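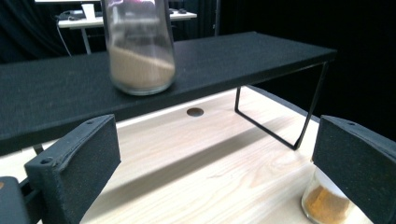
Tall jar up on the black shelf, small jar of orange powder down on the table.

Can a robot put jars away yet?

Print this page | E-mail this page

Posted by Manolis Kokkinos, Sat 12 January

My sister and I run a small dry goods and spice shop in Grudotville. Most of the stock is in glass jars. Every evening they get taken down, wiped, topped up from the bulk bins and put back on the shelves, and it takes the two of us most of an hour after closing. The same thing happens at home on a smaller scale, because I cook a lot and put nothing back.

A customer told me there are robot arms now that can do this sort of work and that the price has come down. I've watched a fair number of videos and can't tell which ones are real and which have been sped up or have a person steering. What I want to know is whether a machine can take a jar off a low shelf, set it on the counter, and put it back with the rest without knocking anything over. I don't need it to do the filling. Wiping the shelf would be nice.

I'm not afraid of a bit of setup. I put together our label printer and the card terminal myself. I just don't want to spend the money and end up with something I have to stand beside.

Sort by: that's been answered well enough by the two below, but I'm still reading if anyone has more.

Posted by benchdog_rita

Not for what you're describing, in my opinion. I worked in a packing plant at Plerov for 15 years and we had arms on two of the lines. They were good. They picked up the same jar from the same spot all day long and put it in the same hole in the same box. If a jar came down the belt lying on its side, the line stopped and one of us walked over and stood it up.

A shop isn't like that. Your jars are different sizes, they get moved by customers, and some of them are sticky. You could fence off a corner and have everything arrive in exactly the same place, but by then you've done most of the work by hand.

I'd spend the money on a student for the hour after closing. The wiping, same answer. A cloth is quick.

Posted by Retamal Workshop

I'd put it a bit differently from Rita. The plant arms she's talking about were told where to go, point by point. The newer ones look at what's in front of them and work out where to reach, and they get that from being shown a lot of people doing the same job. We repair small motors and had a Camura arm on trial from July to the end of the season, mainly for sorting parts into trays, and in the slow weeks I tried it on kitchen things out of curiosity. So this is one person's experience with one arm.

Picking up a plain, straight-sided jar in the open is something it could do most of the time. I set it going 100 times on a jam jar with nothing near it and stopped worrying about it well before the end. Shelves were harder. A shelf standing on legs gives the arm something to hit from above and something to hit from the side, and it has to come in flat under or over the edge. It also throws a shadow, and a jar half in shadow was missed more often than one in plain light. Clear glass was the worst for that. It would sometimes close on the wrong side of the rim.
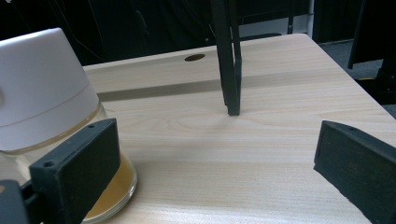

Lids are where I'd look first if you're thinking about your own shop. A hand doesn't care much what shape a lid is, but a pair of flat fingers does. Take the jar with the honey-coloured stuff in it and the big white lid. That lid is wider at the bottom than at the top, so flat fingers closing on it from above will want to ride up the slope and slip off. You'd have it go for the glass underneath, and then the arm needs enough room beside the jar to get down there. If your jars stand shoulder to shoulder on the shelf, there isn't any. Straight lids, all one size, with a finger's width between jars would make more difference than a dearer arm.

Weight matters too. A full jar of flour is heavier than the small arms like to hold out at full reach. Check the payload at full stretch, which is usually given in smaller print than the other one. And loose contents shift when you tilt them. Oats or rice will slide to one side and the jar pulls in the grip. Ours was told to keep everything upright and move slowly, and that mostly took care of it.

As for standing beside it, you would be, at least for the first season. Ours put roughly one jar a day somewhere silly. With glass and food that's a broken jar and a shelf to clear before you can open in the morning. I would not leave it running in a locked shop overnight.
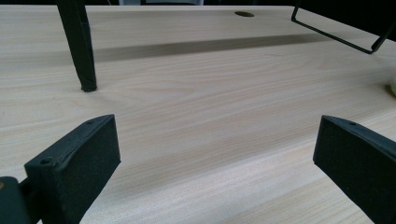 Could it at least wipe down the counter at the end of the day?

A flat, clear counter is one of the easier jobs for an arm, if you lift everything off first and clip the cloth to it. It won't notice a sticky patch and go back over it unless you've paid for that, and it doesn't rinse the cloth. Anything with legs standing on the counter gets wiped around at best.

If you want to try one, ask the seller to do a demonstration with your own jars, on your own shelf, at normal speed. Bring the awkward ones. Ours agreed to it when I asked, and it was over in an afternoon.

Posted by Manolis Kokkinos

Thanks both. Our lids are all sorts, a lot of them are whatever came with the jar, so I can see that being trouble. I'll change those over first and ask for a demo afterwards. Rita, we've got a nephew who might do the hour.

Print this page | E-mail this page

This site uses cookies to remember your settings. By continuing to browse you agree to our use of cookies.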